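Shop Floor Talk > Automation and Handling > Gripper cell on the returns line, six months in

Page 1 of 1

totebench
Posted May 12, 2019

We sort returned parts at the Clesonstead depot. Since October one of the three benches has been a Clamum cell. Rated at 1000 picks a shift, manages well under that on mixed stock. Two people from that bench moved to inspection. Same grade, different hours. Has anyone else had the job descriptions rewritten afterwards? Ours still say "manual sorting".

fourth_shim
Ours were rewritten before the machine arrived. At Prarnness the sorters became "cell attendants", which meant clearing jams and filling in a sheet. Pay did not move. I would get it in writing.

totebench
The sheet is the part I object to. Last month it had 233 stoppages on it and most were a bag caught on a finger. A person on the bench would have flicked it off and carried on.

Hamada_user
Disagree. Those stoppages existed before, they were just not written down. My wrists are better for not doing 3000 lifts a week. The attendant job is dull but it is lighter.

fourth_shim
Lighter, yes. Also slower to learn anything from. New starters used to know the stock by touch within a month. Now they know the reset button.

greycable
What are you using on the finger faces? If the pads are worn, half your stoppages are maintenance and the staffing argument is a separate one.

totebench
Fair question. Pads are looked at when somebody remembers. Inner edges, with a tub behind: 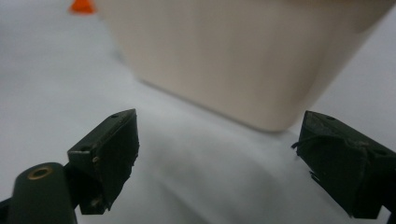 Checks I would do first (greycable)

1. Inner edge of each finger. Trim loose strands, then replace the pad if the edge is still ragged.
2. Screws in the side faces. Nip up, do not overtighten into plastic.
3. Pivot joints. Feel for play with the power off.
4. Write the pad change on the same sheet as the stoppages.

Hamada_user
Agree with 4. We change ours every 27 shifts and the attendant does it, with the time booked. That was the one thing we got added to the job description.

fourth_shim
Then it is a maintenance task and should be on the maintenance rate.

Hamada_user
It takes ten minutes.

fourth_shim
So does a fuse.

totebench
Will ask for pads and for the wording. The rate I will leave to the union meeting.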